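Guides > Kitchen and Table > Nerura Storage Cups > Section 3

Overview | Unpacking | First use | Care | Contact
Print this page | E-mail this page

3. Unpacking and preparing the cups

Please read this section to the end before you open the bags. The cups are thin at the rim, and most damage happens in the first minutes, when people pull too hard.

3.1 Prepare the table

1. Choose a table with a smooth top and wipe it with a clean cloth.
2. Let the top dry fully.
3. Keep scissors and knives away. The bags can be opened by hand.

3.2 Take out the cups

1. Hold the clear bag at its closed end and loosen the other end with your fingers.
2. Push the cups slowly toward the opening. Do not shake the bag.
3. Take one cup at a time. If two cups are stuck together, turn the inner one a little to each side and then lift.
4. Stand each cup on its base, with the rim up.

Note – A cup that lies on its side can roll or slide when the bag is moved. Set it upright before you continue.
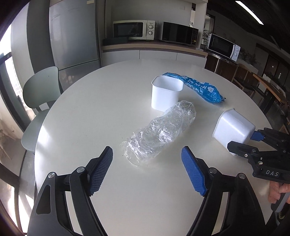

Keep all bags until you have checked every cup. If you must return one, Uvix asks for the complete packing, and a flat bag takes very little place in a drawer.

3.3 Check the cups

1. Look along the rim for cracks or sharp points.
2. Press the walls lightly with two fingers. They should come back to their shape.
3. Put the cup on the table and touch one corner. It should not rock.

3.4 First wash

1. Wash the cups by hand in warm water with a little mild soap.
2. Rinse two times and leave them upside down on a rack.
3. Do not stack them before they are dry – they will stick.

CAUTION: Do not fill with liquid hotter than 80 °C. Do not fill above 200 ml if you want to carry the cup without a lid.

CAUTION: Plastic bags are dangerous for babies and small children. Fold the empty bags and store them high, or throw them away after the check.

For lids, see Section 4. For missing or broken cups, see page 13.

Text: Shuzhen Xue. Checked by Chi-keung Tsao.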